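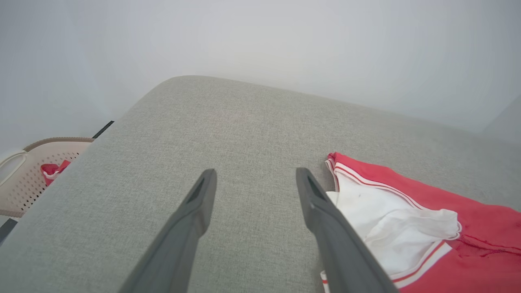

The laundry lives on the sofa now

27 Mar 2018

I had a whole post planned about paint colors for the hallway and I'm still going to write it, but the washing got in first. It's soccer season again, which in this house means red. Red shorts, red tops, all of it with that white trim that looks so crisp on the first day and then spends the rest of the spring going pink if you so much as look away.

So let's talk about folding on the sofa, which I do all the time and which my mother would never have allowed. I bring the beige basket up from the basement, park it at the left end, and work my way across. The gray fabric is a nice big flat-ish surface, it's at the right height if I kneel on the rug, and I can have the TV on. We do own a folding table! It's in the garage with 400 other things on top of it.

The sofa is the Lodora, by the way, a few of you asked after the living room post in December. Ours is the light gray, in a weave with tiny flecks in it, and I'd pick the fleck again over a plain gray any day. It hides crumbs and cat hair beautifully. It doesn't hide everything, mind you. There's a faint reddish smudge on it that I'd love to blame on somebody's popsicle, but I do put an awful lot of red stuff down there, so maybe I should look closer to home.

I asked Embla Wallin about it, since she's had a pale sofa for years and three kids on top of it. Her advice was cool water, a white cloth, a tiny bit of dish soap, and blot (no scrubbing, she was very firm about the scrubbing). Try it on the back first where it won't show. I haven't gotten to it yet. I bought a bottle of upholstery cleaner from Plomus for $59 once and it left a ring, so I'm going with Embla.

Now, the shorts. If yours have a white lining, you'll know how it bunches up and pokes out the minute you fold them. What works for me is to reach in and pull the lining down flat first, then fold one leg over the other so the side piping runs along the edge, then up in half from the bottom. They stack okay that way - not store-pretty, but they stay put in a drawer. If I'm in a hurry I skip the lining part and they come out lumpy, and they get worn just the same.

Tops I fold in thirds and then in half. Socks go in a bag until I feel stronger.

Wash-wise, everything red goes in together on cold, inside out, and I hang it up instead of using the dryer. Zerrin Altıntaş left a comment last time saying she adds a cup of white vinegar to the first wash of anything red, and I'm going to try that on the next new set. Has anybody else done it? Did the trim stay white?

Hallway paint next time. I'm down to two greens and I like the wrong one.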